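4.2 Comparing the two finger sets on hand-held grippers

We had gone back and forth for most of January about whether the hand-held grippers should keep the short Foulkes fingers or move to the longer Zallard ones, and in the end the only fair way to settle it was to let people use both. Seren Parry set up the table at our Clirkport lab, and she and Gwenllian Jarman took turns as operators, working seated with a gripper in each hand. Between them they recorded 1368 trials, of which 1167 were kept for the comparison. The rest were set aside for plain, dull reasons - mostly dropped logging, now and then an operator starting before the tone.

We chose the objects to be awkward in different ways. A bottle going into its carton asks for a straight wrist and a steady hand, while a balloon asks for very little force and a good deal of patience (Figure 6).

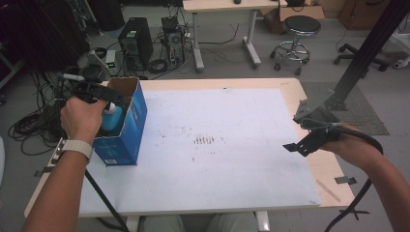
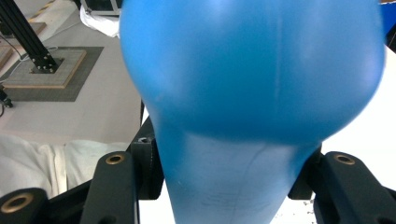
Figure 6. Hand-held grippers in use: a light blue bottle and its open box (first picture); a blue balloon between the gripper fingers (second picture).

Both operators told us, quite separately, that the longer fingers felt slow at first and then became the ones they reached for. The logs agree with them up to a point. In the boxing task the Zallard set needed fewer second tries, and we think the extra reach helped by keeping the palm of the tool clear of the carton flaps. With soft objects the picture was more mixed, and we would ask the reader to be a little careful here, as only 251 of the kept trials belong to that group and 196 of those came from one operator. We did try to even this out later on, but by then the trigger springs had been changed and the two batches could no longer be pooled.

Cable drag came up again and again in the comments as well. It was much the same for both sets, so it does not affect the ranking, though we would gladly have been rid of it. The Drustthorpe group's clip-on strain relief is described in Section 5.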